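Acondicionamiento del local de Lullent
Segundo informe de seguimiento para la Fundación Adeyemi
7 de octubre de 2018

Resumen para quien no vaya a leer el resto

La obra gruesa está hecha y el local se usa. Lo que queda pendiente es menos vistoso y, a mi juicio, más importante: el paso junto a la escalera, el almacenaje de la planta baja y decidir de una vez para qué sirve el altillo. El primer informe, el de febrero, daba los tres asuntos por encarrilados. Yo no lo habría escrito así entonces y no lo escribo ahora.

Se ha gastado lo previsto en las partidas de suelo, pintura y barandillas. La de mobiliario sigue abierta.

1. Suelo y paso de la escalera

Brustov terminó el pavimento dentro del plazo y en eso no tengo queja. El acabado verde oscuro es el que figuraba en el proyecto y se limpia con facilidad. También brilla mucho más de lo que nos enseñaron en la muestra, cosa que a unos les gusta y a otros no. Mi duda es otra: la ficha del producto habla de resistencia al deslizamiento en términos bastante generales, y hemos pedido el ensayo por escrito. Nos han contestado dos veces que "está en trámite". Hasta que llegue, no doy la partida por recibida aunque esté pagada en su mayor parte.

El paso entre la pared gris y la escalera de madera es el punto que más discusiones ha traído. Sobre plano parecía suficiente. Con gente yendo y viniendo cargada, es estrecho, y la escalera no se puede mover sin rehacer el acceso al altillo. Se estudiaron tres soluciones y ninguna convence: retranquear el tabique (cara), cambiar el sentido de la escalera (carísima) o poner normas de paso (gratis, y con el resultado que suelen dar las normas de paso). 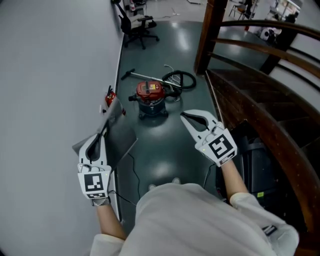

De momento se ha optado por la tercera. Las normas dicen que junto a la escalera no se deja material, ni siquiera un rato, y que las entregas voluminosas entran por la puerta grande. Llevamos 4 semanas con ellas. En la primera se cumplieron muy bien. De las siguientes prefiero no poner un adjetivo hasta tener el registro completo, que se adjuntará al próximo informe.

Pedimos a la Fundación que no considere cerrado este punto. Si dentro de un trimestre seguimos igual, habrá que volver a hablar del tabique, y entonces convendría saber si existe margen presupuestario o si estamos perdiendo el tiempo.

2. Inventario y estanterías

El inventario pasó por fin de las hojas sueltas al programa de Dotia. Hay 177 referencias dadas de alta. La cifra queda bien en un informe, pero conviene leerla con cuidado: una referencia puede ser una herramienta o una caja entera de tornillería, según quién la introdujera y qué día. El programa lo admite todo sin protestar. Mientras no se fije un criterio único, el total sirve para poco más que para ponerlo aquí.

Lo que sí ha mejorado es encontrar las cosas. La estantería blanca de la zona de taller se ordenó por uso y no por proveedor, a propuesta del propio equipo, y desde entonces se oye preguntar bastante menos dónde está tal o cual pieza. No tengo medición que lo respalde. Dotia ofrece un módulo para medir tiempos de búsqueda, con cuota aparte, y he dicho que no.

El armario marrón se queda. Estaba previsto sustituirlo, pero cierra bien, cabe lo que tiene que caber y el presupuesto del nuevo no se sostenía. Propongo trasladar ese dinero a baldas adicionales, si la Fundación lo autoriza por escrito.

3. Limpieza y orden

Se acordó un repaso diario al cerrar y uno a fondo cada viernes. El diario se hace. El de fondo se hace cuando no hay otra cosa urgente, y siempre hay algo urgente. La aspiradora vertical tiene ya su sitio contra la pared blanca; antes andaba por cualquier rincón y se usaba menos. Un cambio pequeño, sin coste, que me parece más útil que el cartel plastificado con el protocolo, cuya impresión sí hubo que pagar.

Queda pendiente el reparto de tareas. Existe un cuadro, lo he visto, y está desfasado.

4. Iluminación, techo y altillo

El techo nervado se pintó de blanco, como el resto, y el conjunto ha ganado claridad. Se conservaron los fluorescentes colgados, contra la recomendación inicial de Brustov, que quería cambiarlos todos. Pedimos una medición a la altura de las mesas y salió dentro de lo exigible. No veo motivo para gastar más ahí, aunque el contratista vuelve sobre el tema en cada visita.

La barandilla negra del altillo está montada y revisada. Arriba hay luz y hay superficie, y desde abajo parece la mejor parte del local. En cuanto al uso, en la memoria de solicitud se hablaba de una sala de reuniones, en el informe de febrero de un archivo, y en la última visita oí hablar de una zona de descanso. Cualquiera de las tres cosas es razonable. Las tres a la vez no caben, y comprar muebles antes de elegir sería repetir el error que ya cometimos con las mesas.

Sobre el pilar blanco: se preguntó si podía forrarse para colgar paneles. La respuesta técnica fue que sí - la mía es que todavía no, mientras no se sepa qué va arriba.
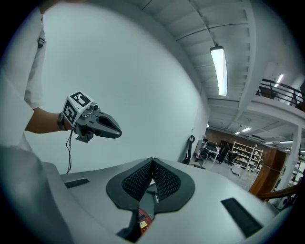
5. Incidencias

Dos en el periodo. La primera, un retraso en la entrega de herrajes, resuelto sin cargo. La segunda, un error de facturación de Brustov por un concepto duplicado, que detectamos al cuadrar la partida de pintura. Lo han reconocido y falta el abono. Lo menciono porque en el informe anterior no figuraba incidencia alguna, y me cuesta creer que no hubiera ninguna.

6. Lo que pedimos

Autorización para pasar a baldas el importe del armario.
Una respuesta, aunque sea negativa, sobre el tabique del paso.
Retener el último pago a Brustov hasta recibir el ensayo del pavimento y el abono pendiente.
No aprobar por ahora gasto alguno para el altillo.

El siguiente informe llevará el registro del paso, el inventario revisado con criterio único y el cuadro de tareas puesto al día. Los dos primeros dependen de mí y estarán. El tercero depende del equipo del local, al que ya se lo he pedido por escrito.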